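Teaching the Duka arm: your questions

Do I need to know how to code?
Nope! You hold the handle of the leader arm, move it the way you'd move your own hand, and the follower arm copies you. Minttu Eskola had never touched a robot before April, and she was recording on her first evening.

How many tries does it need to see?
We ask for 200 of the same task before training. Our brick set has 212 now, and yes, that's a lot of bricks, but a good run goes by fast and it's really fun once you find your rhythm.

Should every try be perfect?
They should be tidy. If you drop something, pick it up and carry on, or throw that one out and start again. Small fumbles that you fix are great material, so keep those!

Why does my gripper miss by a hair?
Usually the leader and follower have drifted apart. Run the calibration again (it takes 3 minutes), then go slower on the last inch. Rukhsana Virk rests her elbow on the table for that part, and her recordings are the smoothest we have.

What does it look like in use?
One view is close in on the white fingers, the other takes in the arm gripping a red brick on its gray baseplate. 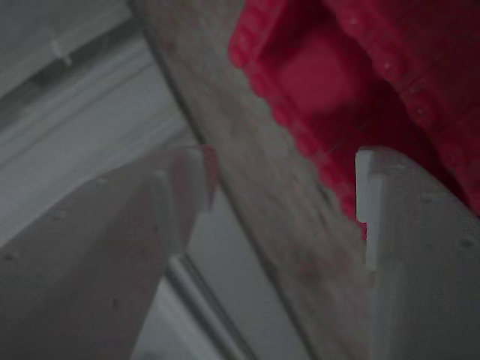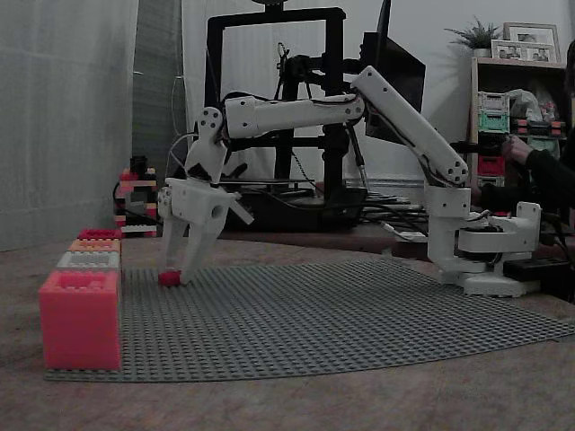
Can two people share one task?
Sure, just agree on where things start. Write to Mahnaz Naseri if you'd like our setup sheet.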